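How to Read a Mutual Fund Ticker and Find the Right Share Class

Last updated 17 February 2024

A fund's full name can be long, and several funds from the same company may have names that differ by one word. The ticker symbol is the short code that tells them apart. Before you place an order or fill out a rollover form, take a few minutes to check that the ticker you have belongs to the fund and share class you want.

What you need

Your most recent account statement, the fund's prospectus or fact sheet, and access to your broker's symbol lookup page. A pencil and a sheet of paper are enough for the notes.

Step 1. Write down the full name

Copy the name of the fund exactly as it is printed on the statement. Include words such as "Income," "Growth," "Short-Term" or "Institutional." Statements often shorten long names, so you may see "Sht Trm Bd" in place of "Short-Term Bond." If yours is shortened, look for the full version on the first page of the prospectus.

Step 2. Check the length of the symbol

Mutual fund tickers in the United States have five letters and end in X. Exchange-traded funds usually have three or four letters. If a company offers both a mutual fund and an ETF with nearly the same name, this is the quickest way to see which one you are looking at. Money market funds also have five letters, and theirs end in XX.
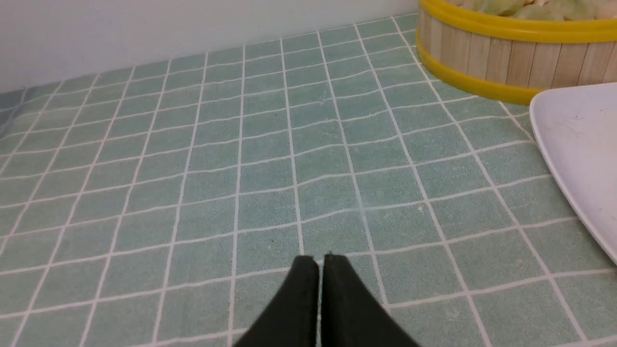
Step 3. Find the share class

One fund can have several share classes, and each class has its own ticker. The investments inside are the same, but the fees and minimums are different. The class normally comes at the end of the name, after the word "Class" or a dash.

Class A shares usually carry a sales charge when you buy. Class C shares usually have a higher yearly fee and may charge you if you sell early. Class I or Institutional shares have lower fees and a higher minimum. Class R shares are sold through retirement plans.

Take the Jemik Balanced Income Fund, which is sold in Class A, C and I. All three have the same manager and the same holdings. A person who holds Class A in a taxable account and types in the symbol for Class I will get the wrong price and the wrong expense ratio.

Step 4. Look up the symbol

Type the ticker into the lookup page and compare the result with your notes, word by word. Do not search by name alone. A search for "Paulauskas Bond" brings up the Paulauskas Bond Fund and the Paulauskas Bond Index Fund, and they are separate funds.

Step 5. Match the price

Mutual funds are priced once a day, after the market closes. Compare the price on your statement with the price for the same date in the fund's history. If your statement shows 200 shares, multiply by the closing price for the statement date and see if you reach the same value. A difference of a few cents is rounding. A larger one usually means the wrong class or date.
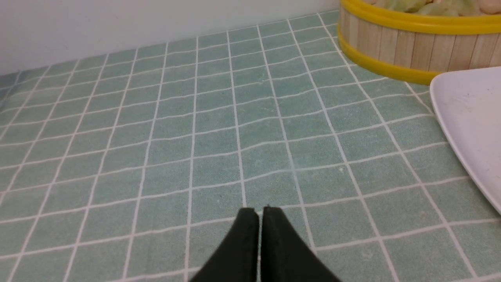 Checked tablecloth, green with white lines.

If the symbol does not come up

The fund may have merged or changed its name. Search the fund company's website for a notice, or call the number on your statement and ask for the current ticker.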